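How to Make Your Own Place Cards and Tented Menus for a Big Dinner

6 min read

My sister got married in June with 164 guests, and I said yes to the place cards before I had thought it through. Reader, I loved it. I have made cards for every family dinner since, and I want to get you doing it too, so this is the full method, including the parts I got wrong the first time.

What you need

Heavy card stock in white or cream, a metal ruler, a craft knife with fresh blades, a cutting mat, a bone folder (a clean butter knife works fine), a soft pencil, a good eraser and whatever pen you enjoy writing with. I like a plain felt-tip. If you want to use a dip pen, wonderful, but test it on a scrap first. Some stock drinks up ink and you get fuzzy little hairs coming off every letter.

Go heavier than you think on the paper. Flimsy stock looks lovely flat and then starts leaning over as soon as somebody opens a door. I used a cover stock from Vallik, a small paper shop near me, and they let me fold a corner of a sample sheet at the counter. Ask if your shop will do the same!

Step 1. Get the list right

Before you cut anything, get the names from the host in writing, spelled the way each guest spells them. Decide now whether you are using first names only or full names. First names are friendlier, but you'll need an initial if there are two Annas at the same table. Sort the list by table, then print it and leave room in the margin for changes. There will be changes.

Step 2. Cut the cards

For a folded card that stands up by itself, cut a rectangle 4 inches wide and 5 inches tall. Folded in half, that gives you a face 4 inches wide and 2 1/2 inches tall, plenty for a long surname. Mark your measurements on both edges of the sheet, line up the ruler and make two or three light passes with the knife. One hard pass drags the paper and leaves a ragged edge.

Cut in batches of 20, then stop and shake your hands out. Change the blade when the edges begin to look furry.
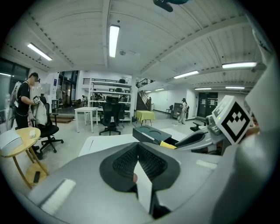
Step 3. Score and fold

Find the halfway line and press along it with the bone folder, using the ruler as a guide. You want a groove in the paper without cutting through it. Fold away from the groove, so the little ridge ends up on the inside, and run the bone folder along the crease once more. On heavy stock this makes all the difference. Without scoring, the outer layer cracks and you get a fuzzy white line across the top of a colored card.

Check the grain, too. Bend the sheet gently one way and then the other, and the easier direction is the one your fold should follow. I skipped this on my first batch and had a whole stack of cards that slowly opened up like they were doing the splits.

Step 4. Write the names

Rule a faint pencil line a little below the middle of the face and write on that. Practice the longest name and the shortest name first so you know what size of lettering suits both. My friend Ilaria Mazza taught me to put a small pencil dot at the center, then find the middle letter of the name and work out from there in pencil. It feels slow for five minutes and then it's the most satisfying thing in the world.

Let the ink dry for 20 minutes before you go near it with an eraser. Longer for a dip pen, and keep your sleeve out of the way (ask me about my green cardigan).

Step 5. Make the tented menus

Menus use exactly the same fold, only bigger. A sheet 5 inches wide and 14 inches tall folds to a 7 inch face, and 2 menus per table is enough for a round table of eight. Keep the type large. People will be reading by candlelight, often without their glasses. If your tall tents want to slide apart, cut a narrow strip of the same stock and glue it between the two feet, on the inside where it won't show.

Step 6. Pack them up

Stack the place cards flat, table by table, with a paper band around each stack and the table number on the band. Put your spare blanks and your pen in the same box. At the Mudgate barn, where the wedding was, I wrote four new cards on a windowsill while the guests were parking, and I was so glad of those blanks.

If you're setting the cards out yourself, take the seating plan along and begin at the host's left at each table. Then go and get changed.

Kekstead Paper Notes | Contact | © Kekstead Paper Notes | Back to top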